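21 January 2019

The woman who runs the Kirkdale laundry class has been washing clothes by hand for most of her life, and she still gets excited about it, which I found hard to resist on a gray morning with a pot of coffee between us.

"People come in thinking it's a punishment," she told me. "Their machine broke, or they moved into a place with no hookup, and they're kind of mad about it. Then they do one good wash, one sweater, and they go home and do the rest of the drawer!"

She grew up in Mitumville, in a house where the wash was done on the back step, and she learned from an aunt who had strong feelings about soap. (Use less of it. Whatever you were going to use, use half.) She started teaching in June, a few summers back, with four students and a borrowed table. By her own notebook, 73 people have come through since, and she has kept a record of the pieces they washed as well, 1,052 of them at last count, mostly sweaters, baby things and, for some reason, a great many pillowcases.

I asked what beginners get wrong.

"They wring," she said, right away. "They twist it like they're mad at it. You want to gather the cloth up, both hands, and press. Let it go, gather it again. It's more like bread than anything." She showed me on a napkin, and went on showing me for quite a while, until the napkin gave out.

She is fond of a plain round basin set down low, and she will tell you that a bathroom floor is as good a place as any if it's tiled and you don't mind bending. Bright colors get washed alone the first few times. Reds and pinks worry her most, and she once lost a whole set of white napkins to a scarf from Olmedo that she had sworn was safe. 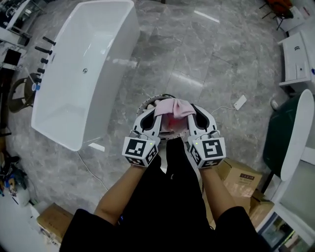
*A pink cloth gathered up over a round gray basin, next to the tub.*

The tub has its uses too, she says, mainly for blankets and curtains, anything too big to turn over in a basin. For small pieces she thinks it wastes water, and her knees don't care for the side of it.

Before I left she asked what I had at home that needed doing. I mentioned a wool cardigan I'd been avoiding. "Cool water," she said. "Flat on a towel after. Call me if it scares you."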